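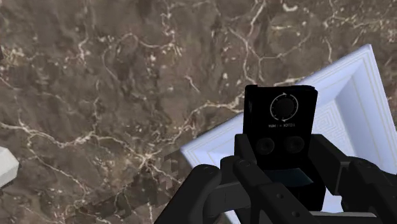

多人远程合唱的人声对齐与混音流程

适用范围：翻唱团体各成员在家单独录音，由一名混音统一处理。文中以 Risura 团体的一首五人翻唱为例，工程采样率 48 kHz，24 bit。DAW 不限，菜单名称请自行对应。

一、发给成员的文件

1. 伴奏，WAV 格式，不要发 MP3。部分 MP3 编码器会在文件开头插入一小段静音，不同软件的处理方式不一致，回收的干声会出现固定偏移。
2. 导唱轨，单独一个文件，音量比伴奏低 3 dB。
3. 分词表，标明每句由谁主唱、谁唱和声、和声为上三度还是下三度。
4. 节拍信息。变速曲目须附 MIDI 速度轨。

伴奏开头预留两小节节拍器。成员录音时在第二小节第一拍拍手一次，作为对齐标记。

二、录音要求

戴封闭式耳机，伴奏不得外放。话筒距离一拳左右，加防喷罩。输入峰值控制在 -12 dBFS 至 -6 dBFS 之间，关闭声卡自带的压缩、混响和降噪。主唱句录两遍，和声句录三遍，每遍单独成轨，不要自行剪辑。

导出时从工程零点开始，到伴奏结尾为止，中间的空白保留。文件命名格式：

曲名_成员_声部_遍数.wav

声部写 main、hi、lo、adlib 四种之一。文件名里不要出现空格和中文括号。

三、检查回收的干声

全部导入后先看长度。长度不一致的文件，多数是采样率错误：44.1 kHz 的素材被当作 48 kHz 读取，音高会升高不到一个半音半，速度同时变快。重新按正确采样率转换即可，不要用变速功能去凑。

再看拍手标记。以导唱轨为基准，逐轨记录偏移量。Treasa Ní Mhurchú 的主唱轨晚了 446 个采样，在 48 kHz 下为 9.3 毫秒，属于声卡延迟未补偿，整轨前移即可。Marjan Asadi 的和声轨晚了 261 个采样，处理方法相同。若同一轨前后偏移不同，说明录制中途有丢帧，须请成员重录该段。 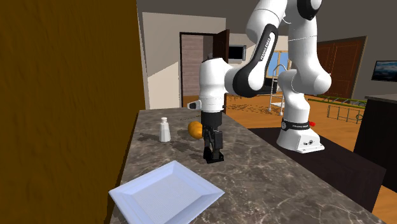

台面上方的机械臂，夹爪朝下

四、逐句对齐

整轨偏移修正后，再处理演唱本身的快慢。顺序如下：

1. 选定每句的主唱轨作为参考，先修参考轨，其余轨暂时静音。
2. 对齐辅音起点。汉语歌曲重点看 zh、ch、sh、q、x 等擦音和塞擦音，元音起点落在拍上，辅音提前。
3. 对齐句尾。收音长短不齐比起音不齐更容易听出来，尤其是鼻韵尾。
4. 和声轨的气口全部删除，只留主唱的气口。
5. 每处剪切加 5 毫秒左右的交叉淡化。

拉伸比例超过 8% 的音节换用另一遍录音。自动对齐插件可以用，但需要先完成第三节的整轨修正，否则容易错配到相邻音节。

五、音高

先修主唱，再修和声。主唱保留滑音和颤音，只移动音符中心。和声可以修得更紧，颤音幅度减到原来的 50%，避免几条声部互相打架。齐唱段不要把所有轨都修到完全一致，会产生类似合唱效果器的相位感。

六、声像与电平

主唱居中。上三度和声左右各一条，声像 60；下三度和声左右各一条，声像 35。Adlib 按出现位置左右交替。

和声总线加高通滤波，截止 180 Hz，3 kHz 附近衰减 2 dB，给主唱让出咬字。齿音在每条和声轨上单独处理，不要留到总线。几条轨的“s”叠在一起后，总线上的去齿音器会连同元音一起压下去。

混响用发送，全体成员共用一个，预延迟 30 毫秒。房间声较重的干声少送，较干的多送，以此统一空间感。

七、导出

先导出不含母带处理的版本发给成员确认，意见按时间点填写，例如“1:12 第二声部偏大”。修改一轮后锁定工程，再做响度处理，真峰值不超过 -1 dBTP。人声干声、对齐后的分轨和工程文件分三个文件夹保存，后续做伴奏版或现场版时从对齐后的分轨开始。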